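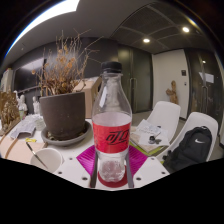 The bottle on its red coaster, held near the base.

Home | Visits | Reports | Contact

We went to Handix on 5/11/21. Theano Zacharopoulos showed us how a person teaches the bottle task by hand — you hold the gripper and do the job yourself. Two of us tried it, five turns each.

Print | E-mail this page

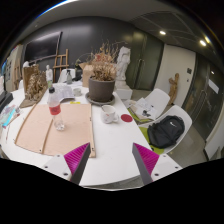

Does the person need to know programming?
Only the hand motion has to be learned, and the staff at Handix handle the software.

2 comments | 1,205 shares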